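Zirker 2 review – good planner, annoying everything else

Posted 6 October 2020
Filed under: software, manipulation

Rating: 74 out of 100

Short version. If you do arm and hand work near soft stuff (sheets, curtains, clothes) and you're tired of writing your own glue code, buy it. If you mostly pick boxes, stay on whatever you have. Longer version below, typed between runs so excuse the mess.

What it is: motion planning plus a perception layer plus a timeline tool for looking at logs. One install. I was on Cikach before this, with a pile of my own scripts on top. Been on Zirker since May, the paid version, 900 a year per seat. Not cheap. Support included, more on that later.

Install

Fine. Eleven packages, one of them fights with the Plelto hand driver and you have to pin the older driver by hand. It's in the release notes but way down at the bottom. Lost an afternoon. After that no trouble.

Config files are plain text, thank god. Stubbs made you click through panels for every joint limit and I will never go back to that.

Perception

The big selling point is the soft object layer. Instead of one fat bounding box around a piece of cloth, you get a surface with a confidence value on every patch, and the planner reads that directly. You set how close the fingertips may get before the arm slows down. Works well on matte stuff with some folds in it. Flat bright white is where it struggles. The depth fills in wrong and the surface comes out lumpy, or it has holes, and the planner happily treats a hole as free space. There's a setting called fill_unknown. Turn it on. Should be on by default!

Shadows too. Robot's own shadow on a pale sheet gets picked up as an edge if you leave the edge weight where it ships. I cut mine way down and it mostly stopped. Warm light and cool light in one view also throws it, you want to lock the white balance and not trust the auto mode.

Head view and wrist view get fused, and the calibration tool for that is the best I've used. Wave the hand through a pattern, wait, done. It does assume nothing is close to the wrist lens though. A sleeve or a loose fold of fabric right up against it and the fused surface grows a big blob where there isn't one. You can draw a mask. The mask editor is clunky and has no undo.

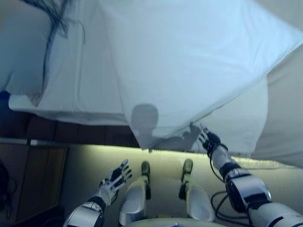
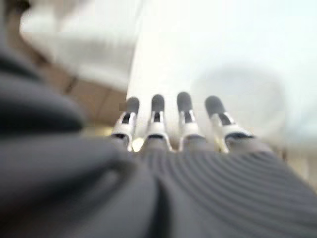
Planning

This is why I pay. Near-contact moves are smooth, no stutter as the fingers close in on the cloth, and replans are quick enough that I stopped noticing them. Cikach would just freeze and think. Both arms get planned together, which I wanted for years, so one hand can hold off to the side while the other goes for the hem and they don't drift into each other. Or into the legs. Self collision with the legs was a constant headache on the old setup.

Cables are not modeled. At all. You can fake them with a string of capsules, it's ugly, it works ok.

Finger control is per joint or by preset. Presets are too few – spread, pinch, fist, point, and a "soft grab" that I've never gotten a good result from. I wrote my own. Took a morning, the format is easy.

Timeline tool

Love it. Every camera, every joint, every planner decision on one strip, drag back and forth. You can click a moment and ask why the planner slowed down and it gives you the actual patch and the actual threshold. Saved me more time than the rest of it put together.

But it eats memory. Anything over 100 minutes and it crawls on my machine. Split your logs. Also exports to its own format only unless you go through the command line, and the flag for that is mispelled in the docs (it's --raw-out, not --rawout).

Support

Mixed. First ticket answered same day, very good answer. Second one took two weeks and they sent me a link to the page I'd quoted in the ticket. Forum is small but people there know thier stuff, I'd go there first.

Good
Soft surface layer, once tuned
Two-arm planning
Calibration
Timeline

Bad
fill_unknown off by default, seriously
White cloth under strong light
Mask editor
Price if you have more than a couple of seats
No cable model

Would I renew? Yes, one seat. Not moving the second machine over until the mask editor gets an undo. If you're coming from Stubbs budget a week for redoing your joint limits, there's an importer but it dropped all my wrist values and gave no warning. Check them before you power anything up.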